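Switching to a paper budget

I kept our household budget in a spreadsheet for six years, and in November I stopped. The file had 60 tabs by then. Erhan Dağdelen, who I used to share an office with in Millholm, had built the first version for me, and I kept adding to it until I couldn't follow my own formulas.

Now I use a ruled notebook. Each month gets two pages. Income goes at the top left, fixed bills under it, and everything else on the right as it gets spent. I add it up on Sunday night with a pencil.

The first month came to 2425 in spending against 2960 coming in. The spreadsheet had been telling me we broke even, so I went back and found a car insurance payment entered twice.

Groceries are the hard part. I set 100 a week and went over three times. Writing each trip down by hand makes me notice the small ones, like stopping for milk and leaving with four other things.
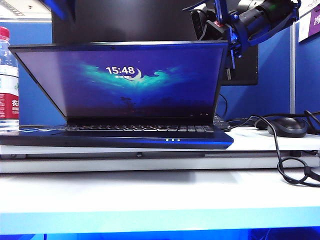

I still pay the bills online, and I still save the statements in a folder by year. The notebook is only for what we spend. Next month I'm adding a line for the dentist.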